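Tosumness Kitchen Station – Owner's Guide
Section 3: Setting up the tea drawer and counter

Read this section before you load the drawer for the first time. You will need a soft cloth, a pencil and the long screwdriver from the Narkel hardware bag. Allow 12 minutes for the drawer and a little longer for the counter.

3.1 Before you start

1. Move hot pots and small appliances away from the part of the counter where you will be working.
2. Wipe the counter and the inside of the drawer box with a dry cloth.
3. Pull the drawer out until the slide stops. It should move with one hand. If it catches, see 3.5.

CAUTION: Do not lean on an open drawer. The slide is made for tea and small packages, and a bent slide cannot be straightened at home.

3.2 Loading the tea caddies

1. Hold the caddy by the cutout at the end and set it on the counter.
2. Stand the tea bags on edge, one kind to a compartment. Keep fruit and mint teas apart from black tea, as the flavors travel.
3. Leave enough space in each row to get a finger behind the last bag.
4. Keep a second caddy for the tea you drink most. Boxed tea can stand next to it until there is room.
5. Put canisters behind or beside the caddies, with the lids on. A bamboo caddy on a marble-pattern counter, with canisters close by, looks like this when the station is in daily use:
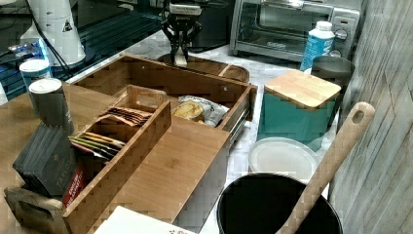

6. Put opened snack bags in the drawer only if they are folded over and clipped. Crumbs in the slide are the usual cause of a stiff drawer.

Note: The caddies and the drawer box are bamboo. Wipe them with a damp cloth and dry them right away. Do not soak them, and do not put them in the dishwasher.

3.3 Using the wooden work surface

The wooden surface is for sorting and setting things down. It is not a chopping surface, and the finish will mark if you cut on it.

1. Clear everything off the wood before you refill the caddies.
2. Take items out one at a time and lay them flat, in the order they will go back. Pale or see-through packages are easy to lose sight of in a full drawer, so set them down first and put them away last.
3. Lift blocks and bars straight up by the top end. Dragging them leaves fine scratches along the grain.
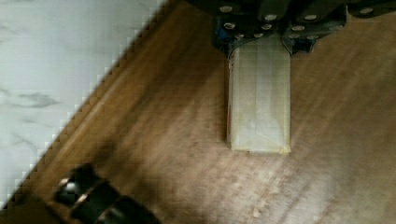 Spills should be wiped up with the grain, using a cloth that is damp but not dripping. Tea left to stand will stain. For stains that have set, use Plumia wood soap, part number 402, and let the surface dry overnight.

3.4 Checking the edge

The strip where the wood meets the marble pattern collects crumbs and sugar in its grooves. Check it once a week – more often if children use the station.

1. Brush along the strip with a dry, soft brush. Work in one direction, toward you.
2. Fold a cloth over your fingertip and run it down the grooves.
3. Feel along the strip for raised spots. Mark any you find with the pencil and do not pry at them.

CAUTION: Do not use a knife or a metal scraper on the strip.
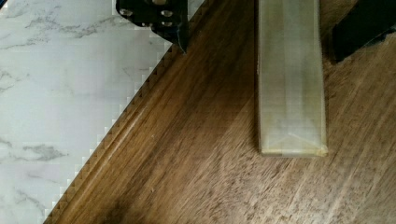 3.5 If the drawer is stiff

1. Empty the drawer and lift out the caddies.
2. Brush out the slide along its full length.
3. Check that the slide screws are snug. Turn each one by hand until it stops, then no further.
4. Open and close the drawer several times before you load it again.

If it still catches, write to Jae-hoon Ko at the Choo service desk and give the number stamped under the drawer. Replacement slides are listed on page 79.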